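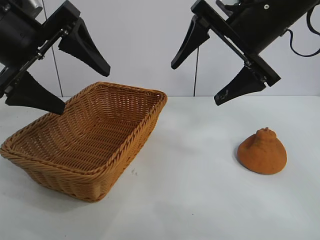

Figure 3. Basket and orange object at a white table against a pale wall.

Home | Issues | Authors | Contents

3.2 Table-top storage and the use of open baskets

The second part of the Vureto study dealt with small items that are left on tables and worktops during the day and put away later. Earlier work on household storage has mostly looked at cupboards and drawers, where an item is out of sight once it has been stored. Open baskets are a different case. The contents remain in view, the basket itself takes up part of the surface, and many households treat it as a resting place between one use of an item and the next.

Entries were collected by means of a paper diary kept in each home. Participants wrote down the item, the place where it had been left, the place where it was put, and the time of day. Over the study period 2146 entries were returned. Of these, 290 could not be used, in most cases where the storage place had been left blank or where two members of a household had recorded the same item under different names. The remaining entries were sorted by type of container and by type of surface.

A plain setting was taken as the reference arrangement for the discussion of basket position. A white surface and a light wall offer little to compete with the items themselves, and a brightly coloured object is easily picked out from its surroundings. Homes in the Flostach group differed widely from this arrangement. Patterned tablecloths were common, and several tables were also used for meals, so that the basket had to be moved at least once a day.

The position of the basket had a clear bearing on how it was used. Where it stood towards one end of the table, participants tended to keep it in the same place and to return items to it in the course of other tasks. Where it stood near the middle, it was more often lifted on to a chair or the floor, and the diaries then show a number of items left on the bare table until the evening. A basket on the floor was seldom brought back before the following morning.

The height of the rim was mentioned less often than had been expected. Participants in the Avram group, who had been asked to comment on it directly, preferred a low rim for things in daily use and a higher one for items that roll – balls of wool, fruit, small toys. About 30 households reported that they had changed baskets during the study, usually for a wider one. No change was made to the coding in such cases, as the diary form did not ask for measurements.

Colour was recorded only where participants chose to note it. The entries are therefore too uneven for any firm finding, although bright items were often described as 'easy to spot' and were rarely listed as mislaid. The same question was put in a fuller form in the Zivura follow-up, where 100 households were given a printed list of colours. Those results are reported separately in Section 4.1, together with the revised diary form and the notes on shared tables.

Last updated: November

Contact the editorial office | Copyright the authors | Back to top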